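Speaker notes: Looking after old stone walls
Talk for the Gornthorpe local history evening, 45 minutes with questions

Opening

Start with the wall on the lane out of Gornthorpe, because most of the room will have walked past it on the way in. Ask who has noticed the bulge near the field gate. Wait for hands.

It was built dry, with no mortar, and it has stood through a great deal of bad weather. The bulge has got worse over the past few winters. I want people to leave knowing why that happens and what can be done about it.

Say early on that I am talking about field walls and garden walls up to chest height. Retaining walls that hold back a bank are a different matter and need proper advice. Someone always asks, so get it in first.

How a dry stone wall is put together

Two faces, leaning in towards each other as they go up. Small stones packed between them, called hearting. Long stones laid across from one face to the other, called throughs. A row of heavy stones along the top, called cope or topping depending on where you grew up.

Pass the two sample stones round at this point. One is the sandstone from Gilholm quarry, the other is the harder grey stone from the Flevano side of the valley. Let people feel the weight. The Gilholm stone splits flat and is easy to lay. The Flevano stone comes in awkward lumps and takes nearly twice as long.

The lean is called the batter. Builders set it with a wooden frame and strings. Draw this on the flip chart. Keep the drawing big, the back row could not see it last time.

Why walls fail

The usual reason is poor hearting. If earth or gravel was shovelled into the middle, it washes down and settles. The lower part is pushed outwards, the upper part loses its support, and a bulge appears. On the Gornthorpe lane wall you can see daylight between some of the upper stones, and this is a fair sign that the middle has dropped.

Next is stones laid the wrong way. A stone should run into the wall, with its short end showing. Laid lengthways along the face it looks handsome and covers more ground, but it has no grip. People call this tracing. The garden walls at Bangera Cottages are full of it, and two of them have been rebuilt in my time.

Then roots, sheep, and people climbing over. Ivy is argued about. My own view is that cutting it at the base and leaving it to die back does less harm than pulling it off, as pulling brings the stones with it.

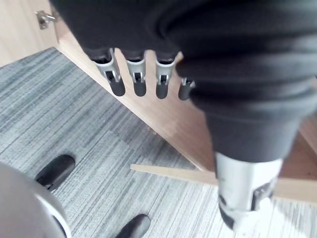 Footings come after that. Many old walls were started straight on the turf or on whatever large stones were lying about. Where the ground stays wet, one side sinks and the whole wall tilts. You cannot put that right from the top. It has to come down to the ground, the soft soil has to come out, and the biggest stones go back in first.

Pause for questions here if the room seems willing. If not, carry on.

Mending a gap

Go through this in working order.

Strip the gap back until you reach sound wall on both sides. It will end up wider than you hoped. Lay the cope stones furthest away, as they are the last to go back. Put the building stones nearer, large ones closest to the wall. Keep the hearting in its own heap or in buckets. Leave a clear strip to walk in, about as wide as a wheelbarrow.

Set the strings. Bring both faces up together and fill the middle as you go. Place the hearting by hand, a stone at a time. Each stone on the face should sit across the joint below it, the same as in brickwork.

Throughs go in at roughly knee height on a low wall. Space them evenly along the length. Then carry on up, level off, and put the cope on tight.

Say how long it takes. A practised person might mend a few paces in a day with the stone to hand. A beginner should expect to do half that and feel it the next morning.

The Gilholm boundary wall

This is the worked example. The wall was surveyed in September and comes to 162 metres, with 6 gaps along it. Two were old and had been filled with pallets and wire. The others had come down over a single winter.

The wall was mended from the bottom of the slope upwards, so that every new section had something solid to rest against. Nearly all of the fallen stone was reused. The shortfall was in hearting, which had sunk into the field and could not be got back. We bought in broken stone for £500, delivered.

Mention the small square opening at the foot of the wall near the stream. It was completely hidden by nettles. It lets flood water through, and it had been blocked for years. Clearing it did more for that stretch than any of the rebuilding.

If time is short, leave out the stream part and go straight to the next heading.

What people can do at home

Walk along your wall once a year, in winter when the growth has died down. Put back any cope stones that have come off. Keep soil and compost heaps away from it. Pack any loose spots with small stones pushed in firmly. Do not point it with cement, which traps water inside and cracks in frost.

Check who owns the wall before touching it. The deeds may not say.

Questions

Likely ones: grants, whether a permit is needed near a road, where to buy stone. Leaflets are on the table by the door. Collect both sample stones before people leave.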